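Ticket 800: Hum on the choir recordings, left channel only
Status: Resolved
Opened: 11 Jul 2023
Product: Guria desk recorder, with Lollon power supply

Reported problem

Hello all! We record our choir every rehearsal night on the Guria and it has been a joy, right up to the start of this month. Now there is a low, steady hum under everything on the left channel. You can't hear it while the basses are going (nothing gets past our basses), but the moment there's a rest it sits there like a fridge in the next room. The right channel is lovely and clean.

What I've tried so far:
Swapped the left and right microphones. Hum stays on the left.
Swapped the cables. Same again.
Turned the left gain right down. Hum gets quieter but doesn't go.
Recorded at home on my own kitchen table. No hum at all!

That last one has me stumped and rather excited, as it must be something about the hall. I can send a clip if it helps.
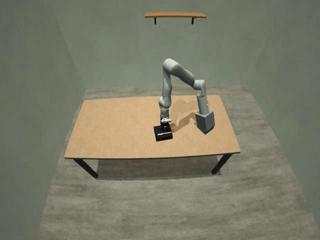 Canpolat Audio Help Desk

First reply

Thank you for such a thorough report, it makes our day when the swaps have already been done. A clip would be brilliant. Please choose a stretch with no singing in it, 12 seconds or more, and don't trim or tidy it first.

Could you also tell us:
What else is plugged in at the hall that isn't plugged in at home?
Is the recorder feeding the hall speakers while you record?
Which firmware are you on? Hold Menu while switching on and it will show at the bottom of the display.

Customer reply

Clip attached. To your questions: yes, the recorder feeds the hall speakers, so the people in the back rows can hear the soloist. The speakers have their own amplifier in a cupboard by the stage and it's plugged in over there, a good long way from us. At home I only used headphones. Firmware is the newest one, I updated it in the spring.

I had never thought of the speakers as part of the recording! They're only listening, so to speak.

Second reply

Your clip is a textbook one and we've had a happy time with it. The hum is mains hum, with a bit of buzz on top, and it matches what we hear when two pieces of equipment are earthed at different sockets and then joined by an audio cable. The cable completes a loop and the loop picks up the hum. Your amplifier in the cupboard and your recorder by the choir would do that very nicely.

Please try these in order, and record a short silence after each one:
1. Pull out both cables to the hall speakers and record on headphones only.
2. Put the left speaker cable back by itself.
3. Take it out again and put the right one back by itself.
4. Run the recorder from the same socket as the amplifier, using an extension lead, with both cables in.

Please don't remove or tape over the earth pin on any plug. You will find that advice on older forums and it is dangerous. 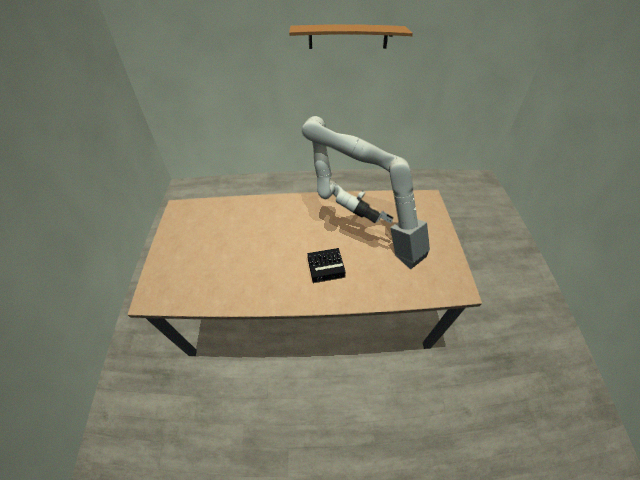

Category: Noise and interference

Customer reply

Results! I went in early and had the hall to myself, and it was great fun.

Step 1: silence. Beautiful, beautiful silence. I played it back twice just to enjoy it.
Step 2: hum is back, on the left.
Step 3: no hum. So the right cable is innocent.
Step 4: hum much lower but still there if I turn the headphones up.

So it's the left speaker cable, or something to do with it? Both run under the stage, nearly 70 feet of them, and I couldn't see anything wrong at either end. They do look different, mind you. The right one has three pins at the amplifier and the left has a plain jack, like a guitar lead.

Third reply

You've cracked it. Three pins means a balanced cable, and balanced cables are very good at throwing away hum over a long run. The plain jack sounds like an unbalanced one, and over that distance it will collect all sorts. We'd guess somebody replaced the left cable at some point with whatever was in the drawer.

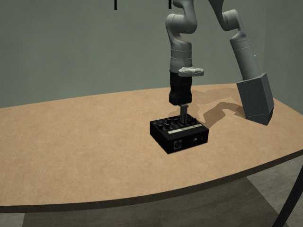

Two ways forward. The first is to replace the left cable with a balanced one to match the right. The second is to keep the cable and put an isolating transformer in the line, close to the amplifier. The Unalano single-channel one suits your setup and needs no power of its own. We'd go for the cable if you can get under the stage, as it's cheaper and there's one less box to lose.

Customer reply

New cable is in! I was under the stage for most of an afternoon and came out grey with dust, but the hum has gone, with both speakers running and the recorder back on its usual socket. We recorded the whole rehearsal and you can hear someone turn a page in the quiet bit before the last verse. I'm so pleased. The old cable now has a big paper label on it saying NOT FOR SPEAKERS.

One small extra question: is it all right to leave the Lollon supply plugged in between rehearsals?

Closing note

Yes, that's fine, as long as it isn't covered by anything. We do suggest switching the recorder itself off at the button first so it can finish saving. Marking this one as resolved. Reply to the ticket if the hum returns and it will reopen.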